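Clarnuvard Repair and Reuse Group
Minutes of the January meeting, including the visit to the Prustero open day
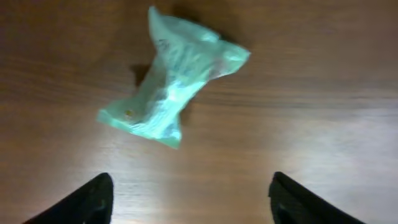 Green bag on the table beyond the open gripper fingers, Prustero open day.

Present: Magnus Tennant (chair), the secretary, and members as signed in the book. Two members joined after the visit to the workshop had finished.

Apologies: received from the member who looks after the tool loans. His report is held over.

The meeting was held in two parts. The first was the visit to Prustero's workshop on Balogun Road, starting at 2 pm. The second was the ordinary meeting, held in their upstairs room from 3.45 pm. The chair thanked Prustero for the use of the room and for tea.

1. Minutes of the last meeting

Agreed, with one correction. Under item 5 the cost of the replacement bench lamp should have read £6 and not £16. Signed by the chair.

2. Matters arising

The side gate key has been copied. The letter to the council about the kerb outside the hall has had no reply. Secretary to write again.

3. Report of the visit

The chair asked for the visit to be written up in some detail for members who could not come.

3.1 Prustero make sorting and handling equipment for small recycling sites. The open day was for local groups and schools. Our party was shown round by the workshop manager and one of the engineers.

3.2 The main demonstration was of an arm picking up soft packaging from a table. The engineer said that tins and bottles are fairly easy to handle and that thin plastic is much harder, as it changes shape each time it is touched. The items shown included a pale green carrier type of plastic, twisted in the middle, on a plain brown wooden table.

3.3 The arm has a two-fingered gripper and a small camera close to it. The engineer explained that the camera view is used to decide where to take hold. With a bag that is bunched up, the thick part in the middle is usually the better place, and a loose flap is usually the worse one. A member asked how it tells a bag from a shadow. The engineer said that it sometimes does not, and that shiny tables cause trouble too, as glare can be taken for film. They are trying different table tops and different lamps.

3.4 The demonstration was repeated with several kinds of packaging. Some picks were good. On others the fingers closed on nothing or the item slipped out on the way to the tray. The engineer was open about this and said the day's results would go in with the rest. The test log stood at 907 attempts that morning, of which 368 were with film and bags.

3.5 A member asked whether the arm could work out if there was something inside a bag. The answer was no, not from looking. It can judge weight a little once the bag is lifted. The manager said that knotted bags with things left in them are a nuisance at every site they deal with, and asked us to pass on the message that bags should be emptied before they go in the collection bin.

3.6 A member asked about jobs. The manager said that the equipment is meant for the first pass along the belt, and that the sites using their earlier model, the Plirnero, still have people on the line. The member said she would like to hear that from the sites themselves. The manager offered to ask whether one of them would take a visit from us.

3.7 Safety. Visitors stood behind a yellow line while the arm was moving. There is a stop button on each side of the table and the engineer showed both of them working. One of the younger visitors was allowed to press the second. It was noted that the noise was low and that people at the back could hear the talk without trouble.

3.8 Views on the visit. Most members found it worth the journey. One thought the talk was too long and the demonstration too short. Another said that the arm was slower than she had expected and that she could have cleared the table in the time it took to do one bag. The chair said that this had been put to the engineer, who agreed with it.

4. Request from Prustero

Prustero would like clean, used packaging of mixed kinds for their tests, in particular thin bags, bread wrappers and netting. They have asked for 300 items by the spring. They would collect from the hall.

There was some discussion. It was asked whether this fits with the aims of the group, which are to do with repair. The chair felt that it does no harm and takes little effort. It was also asked what happens to the packaging afterwards. The secretary had put this question at the visit and was told that it is used until it tears and is then sent on with the film recycling.

Agreed: to put out a marked box at the hall on repair mornings, for a trial of two months. Items to be clean, dry and empty. No food trays.

Action: Magnus Tennant to confirm with Prustero. Secretary to make a notice for the box.

5. Repair mornings

The last repair morning was busy up to 11 am and quiet after that. Most of the items brought in were lamps and toasters. One sewing machine was held over for a part. It was agreed to move the electrical bench nearer to the door so that the queue does not block the kitchen hatch.

The extension lead with the cracked plug has been thrown away. A new one is needed.

Action: secretary to buy one lead, five metre.

6. Money

The balance was read out and agreed. Travel to the open day was paid by members themselves and no claims have been made. The hall hire for the next quarter is due.

7. Tool loans

Held over. Members who have the long clamps out are asked to bring them back, as they are wanted for the chair repairs.

8. Any other business

A member offered a box of assorted screws and hinges. Accepted with thanks.

It was asked whether the group might give a short talk at the junior school about mending. The chair will speak to the head teacher.

A scarf was left on the stairs at Prustero. They are keeping it at the front desk.

9. Next meeting

At the hall, 7 pm, on the usual evening. Tool loans to be taken first.

The meeting closed at 4.50 pm.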